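Seeding marks for the 800 at an open meet

Bahman Talebi
I'm entering my daughter in the 800 at the Jilomley open on Saturday. The form wants a seed mark. Her only time is from an indoor meet on a 200 m track. Do I enter that as is, convert it, or leave it blank? There are 54 entries in her event already.

rathjen_timing
Enter it as run and put "i" after the time. Don't convert. The meet software sorts on the raw mark, and the referee can move her if the heats look uneven. A blank mark goes in as NT, and NT entries are seeded into the slowest heat. Hand times need an "h" – some meets add 0.24 to those before seeding.

Nasau261
we left ours blank last year and it was fine, she got heat 2 and ran a pb. bring your own pins, they ran out

Brarnura TC
Agree with the first reply. Two additions. Check whether the 800 is run as timed finals; if so, the heat she lands in matters more, as there is no second round. Also check the declaration deadline. Ours closes 80 minutes before the gun, and undeclared runners are scratched.
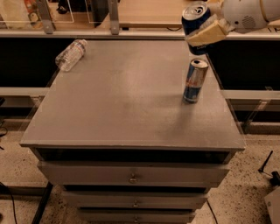
Related: Relay order changes after declaration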